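Notebook, soft goods bench, Drultthorpe
July, started 9:40, written up after lunch

Third go at the garment set. The plan from Terotel is still "tidy and fold, varied clothing, natural settings" and I still think that's three different jobs wearing one name. Putting my doubts down before the session so I can't pretend later that I had them all along.

Doubt one. The last batch we sent got a good success rate on the replay check, and I don't believe it. The check asks whether the end state looks folded to the scorer. The scorer was trained on our own end states. Of course it likes them.

Doubt two. We keep counting episodes. Hunel (the training side's name for the policy, I had no say in it) doesn't care how many we have if they all begin with the cloth in the same spot and the same hand pose. I went through the older log yesterday and in 28 of the episodes the first grasp is on the near corner. A learner will pick that up long before it picks up anything about cloth.

Doubt three, smaller. The prompts. "Fold the red cloth" is fine until there are two or three red things on the seat, and then it's a colour test with a coin toss at the end. I've asked for the prompts to be rewritten and was told the language side can sort it out downstream. We'll see.

Setup for today: grey upholstered seat against the plain wall, handheld grippers, wrist cameras on, exposure locked. Room lights only, blinds down. Did the finger-gap calibration twice and got the same number both times, so moving on. All the clothing is red or red and white on purpose. If the model is leaning on colour to find its target I'd like to know now and not in October.

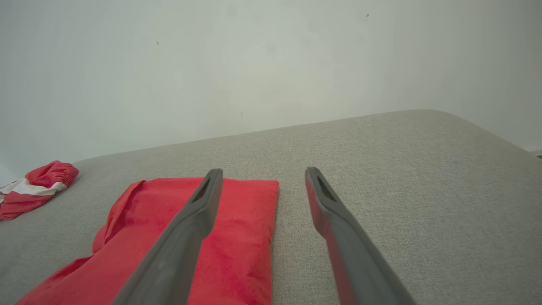

Wrist view. Plush red piece lying on the seat, fingers apart, red-and-white item at far left.

Notes on the plush piece. Bad cloth to learn on and a good cloth to have in the set. The nap goes dark or light depending on which way it was last brushed, so the same piece gives you a different pattern from one episode to the next. Someone will say that's free variety. Maybe. It could just as easily teach the thing that a dark patch is an edge. I'd want a held-out test with the nap brushed flat one way before I'd call it variety.

Also the fingers. With the wrist camera this low they cover a lot of what you need to see. In the view above the left one runs right across the cloth. A person doing the demo doesn't mind, they have their own eyes and are looking from a metre up. The recording only has what the lens has. So the demonstrator knows where the far corner is and the data doesn't, and we then ask the model to copy a decision made with information it never got. I have raised this before. The answer was that a history of frames makes up for it. Could be so, but I haven't seen anyone run it with the history switched off to check.

Instruction to self and whoever takes the afternoon: start each demo with a slow look from higher up, then come down. Don't cut the look out when trimming. The Gökçe trimming script treats anything before first finger movement as dead time, and that's exactly the part I want kept. Turned that option off on this machine. Check it's off on yours.

Ran 13 episodes in the first block. Tossed 2 for camera sync (timestamps drifted, nothing to do with the handling). I marked three more as doubtful and left them in with a flag, because if we only keep the clean ones the model never sees a fumbled pinch or what to do about it. I know the spec says clean only. I think the spec is wrong.

Second setup, jersey and shorts. Wanted something with print on it and some trim, since the earlier sets were nearly all plain.

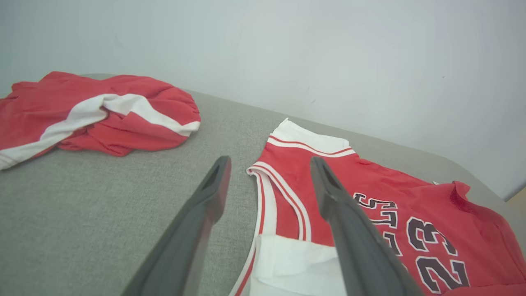
Wrist view. Jersey at right, shorts in a heap at left, right finger over the lettering.

Same complaint about the fingers, plus a new one. The print is the easiest thing in view for a vision model to grab hold of. Big black 23 with a white outline on red, and it sits in nearly the same place relative to the garment every time. My worry is we end up with a policy that can fold anything as long as it has a number on it. Before this goes out I want the jersey done face down for half the block, and a plain one of the same cut swapped in if we can find one.

The white trim is more interesting. The armhole band shows you which way the garment is lying even when the rest is rumpled, and that's a cue a person would use too. If Hunel learns one thing from this block I'd be happy with that one. No way to tell from the loss curve whether it has.

The shorts are a mess, in the useful sense. With the stripe twisting through the heap I couldn't settle on a label for the starting state. The form offers "flat", "folded" and "crumpled". Put crumpled. It tells the next reader nothing about where the waistband is, which is the only thing a demonstrator wants to know. Suggest we drop the label or add a free text line. I'd rather drop it.

Disagreement to record: Terotel would like both garments dealt with in a single episode, long horizon. I'd split them. When a long one goes wrong you can't say which half did it, and we don't have a decent way of marking the join. Agreed to do the split version first and the long version after, same starting layouts, so there's something to compare. Fair enough.

Total on disk is 41 episodes with the doubtful ones counted. Not a number I'd put on a slide. Of the things I wrote down this morning, the near-corner habit is the one I can do something about right away — starting poses come off a shuffled list from now on and the demonstrator doesn't get to choose.

To do:
Nap test on the plush piece, brushed one way, kept out of training.
Jersey face down, half the block.
Ask again about the prompts. In writing this time.
History off versus history on, same data. If the training side won't run it I'll borrow the time and do it myself.
Wipe the lenses before the afternoon block.

4:15, added: sync drift came back on the left unit. Swapped the cable and it went away, which proves very little. Keeping the old cable in the drawer with tape on it, please don't put it back in service.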